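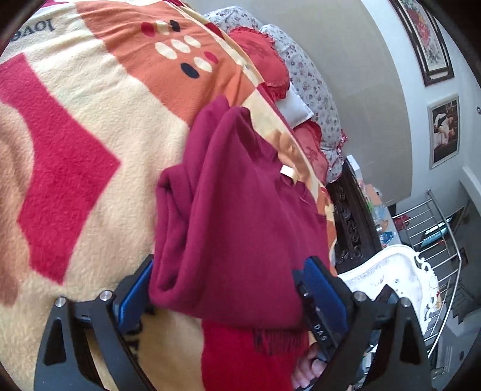 Rehema Nyaga asks whether the contacts and messages on the old phone are erased when the transfer to a Mana phone finishes. They are not. The transfer copies data and leaves the old phone as it was. Erase the old phone separately, as described in 5.6.

5. Moving your data from another phone

5.1 Before you start

Both phones must be switched on and unlocked. The old phone can be any model that runs the Mana Transfer app. The new phone has the app already installed.

1. Charge both phones to at least 19 percent. The transfer does not start below this level.
2. On the new phone, go to Settings > Storage and note the free space.
3. On the old phone, go to the storage screen and note the space used. If this figure is larger than the free space on the new phone, leave out videos in step 4 of section 5.3.
4. Turn off battery saver on both phones.

Note: SIM contacts are handled separately. See 5.5.

5.2 Connecting by cable

Use the cable supplied with the new phone. Some charging cables carry power only and will not be detected.

1. Connect the cable to the new phone first, then to the old phone. Use the supplied adapter if the old phone has a different port.
2. On the old phone, tap Allow when asked about file access.
3. On the new phone, open Mana Transfer and tap Receive.
4. Compare the code shown on both screens. If the codes match, tap Confirm on each phone.

Caution: Do not unplug the cable while the progress ring is moving. A file that is interrupted will be copied again from the beginning on the next attempt.

5.3 Choosing what to copy

1. Wait for the list of categories to appear. On a phone with many photos this can take several minutes.
2. Tap a category to open it, or leave the box checked to copy everything in it.
3. Clear the box next to Call history if you do not want old calls on the new phone.
4. Clear the box next to Videos if space is short.
5. Tap Start.

The remaining time is an estimate and may go up as well as down. Calls received on the old phone during the transfer will ring as usual.

5.4 Connecting without a cable

Keep the phones within 2 meters of each other. Mana Transfer sets up its own wireless link -- no home network is needed.

1. Open Mana Transfer on both phones.
2. Tap Send on the old phone and Receive on the new phone.
3. Scan the square code on the new phone with the camera of the old phone.
4. Continue from step 1 in section 5.3.

Note: Mobile data is paused on both phones while the wireless link is active. It comes back when the app is closed.

5.5 Contacts stored on the SIM

1. Put the SIM card in the new phone.
2. Open Contacts > Manage > Import from SIM.
3. Select the contacts and tap Import.

If a contact appears twice, use Contacts > Manage > Merge.

5.6 Erasing the old phone

Caution: Erasing cannot be undone. Check photos, messages and notes on the new phone first.

1. Sign out of all accounts on the old phone.
2. Remove the SIM card and any memory card.
3. Run the factory reset from the settings menu of the old phone.

If the transfer stops with error 88, restart both phones and repeat from 5.2. If the error returns, use the wireless method in 5.4.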